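Bildergalerie: Verpacken und Verschließen in der Lehrküche Kunddale
Stand: August

Die Lehrküche Kunddale gibt Backwaren aus den Kursen in verschlossenen Beuteln ab. Die Galerie zeigt den Arbeitsplatz, an dem diese Beutel mit dem Folienschweißgerät verschlossen werden.

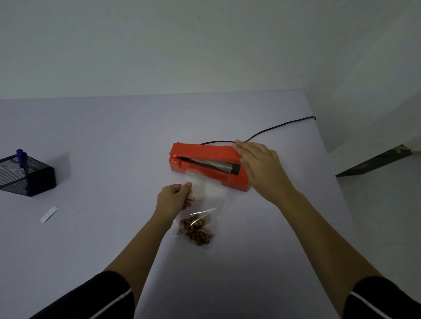 Verschließen am Handschweißgerät: Eine Hand liegt auf dem roten Oberarm des Geräts, die andere führt die Öffnung des Klarsichtbeutels an den Spalt. Das Gebäck liegt gesammelt am Boden des Beutels.

Kursgruppe Ignacio merkt hierzu an, dass sich ein Beutel deutlich leichter gerade einlegen lasse, wenn oberhalb des Inhalts eine gute Handbreit Folie frei bleibe. Bei knapp gefüllten Beuteln sei die Naht in der Gruppe nie schief geraten, bei vollen dagegen mehrfach. Man bitte deshalb darum, die Füllmenge in den Kursunterlagen niedriger anzusetzen.

Die Küchenleitung hat den Hinweis aufgenommen. Für Kleingebäck gilt ab dem kommenden Kursabschnitt eine Füllmenge von 80 Gramm je Beutel; bisher waren 112 Gramm vorgesehen. Die Etiketten werden entsprechend angepasst. Bereits gedruckte Bögen sind aufzubrauchen, das Gewicht ist von Hand zu korrigieren.

Hinweise zum Arbeitsplatz

Das Gebäck muss vollständig ausgekühlt sein, bevor es in den Beutel kommt. Restwärme schlägt sich als Feuchtigkeit an der Folie nieder, und das Gebäck verliert innerhalb eines Tages seine Knusprigkeit.

Im Bereich der Naht dürfen weder Krümel noch Zucker oder Fett haften. Der obere Rand wird vor dem Einlegen mit einem trockenen Tuch abgewischt -- auch dann, wenn er sauber erscheint.

Die Folie wird glatt und ohne Falten über das Schweißband gelegt. Nach dem Schließen bleibt der Arm noch 2 Sekunden unter leichtem Druck, damit die Naht abkühlen kann. Eine Naht mit Blasen oder hellen Unterbrechungen wird knapp darunter ein zweites Mal gesetzt.

Das Heizband ist nach Gebrauch nicht zu berühren. Zur Reinigung wird der Netzstecker gezogen und das abgekühlte Gerät trocken ausgewischt.

Beutel und Bestellung

Die Lehrküche verwendet Klarsichtbeutel von Cillow. Der Jahresbedarf liegt bei 900 Stück; angebrochene Packungen werden liegend und lichtgeschützt im Materialschrank aufbewahrt. Beutel anderer Hersteller können genutzt werden, sofern vorher eine Probenaht angefertigt wurde -- die Einstellung der Schweißdauer hängt von der Folienstärke ab und ist auf dem Materialblatt zu vermerken.

Etikettenbögen werden auf dem Canon-Drucker im Kursbüro ausgegeben. Anzugeben sind Bezeichnung, Zutaten, Allergene, Füllmenge und Mindesthaltbarkeit. Das Etikett wird unterhalb der Naht angebracht und darf diese nicht überdecken.

Rückfragen zur Galerie und zu den Materialblättern nimmt das Kursbüro der Lehrküche Kunddale entgegen.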